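Ticket 699
Subject: Desktop shuts off under load, no warning
Opened: May 3, 2021
Site: Plellivwood, second floor
Priority: Normal
Assigned to: Vivek Negi

Reported problem
User states the desktop powers off during large exports from Drostano. No blue screen, no error message. Restarts normally after a few minutes. First occurrence was in March, now daily.

Checks before opening the case
Event log shows unexpected shutdowns only (Kernel-Power 41). No thermal entries.
Wall outlet and power cord swapped. No change.
Memory test, two full passes, no errors.
Drive health reports good. 200 GB free.
BIOS defaults loaded, date and boot order set again. No change.
CPU temperature at idle 80 C. Too high for this model. Shutdown reproduced within 194 seconds of starting the export.

Work log, V. Negi
Unit disconnected and moved to the bench. Side panel off. Dust in the rear vent and between the heatsink fins, cleared with compressed air. Fan spins freely by hand and starts on power.
Heatsink removed. Old paste dry and cracked, with a bare patch toward one corner. Cleaned off with isopropyl alcohol. Processor left in its socket, retention frame not opened. Memory left in its slots. Drive left in the blue caddy. Thin blue SATA cable to be kept clear of the fan when the heatsink goes back on. 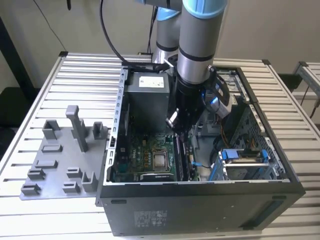

Hsiu-ying Tsai: Before you put new paste on, please check the heatsink screws. We had the same symptom on another desktop at this site and one corner screw was not pulling down. Paste alone fixed it for a week and then the shutdowns came back. Also, do we have the wattage of the power supply on record? I can't find it in the asset sheet.

V. Negi: Screws checked. One has a weak spring. Replacement set requested from Sterano. Wattage will be copied from the label on the supply and added to the sheet before the panel goes on. New paste will wait for the screws. User has a loaner until then.

Status: Pending parts
Next action: fit screws, apply paste, repeat the Drostano export three times, record temperature at idle and under load.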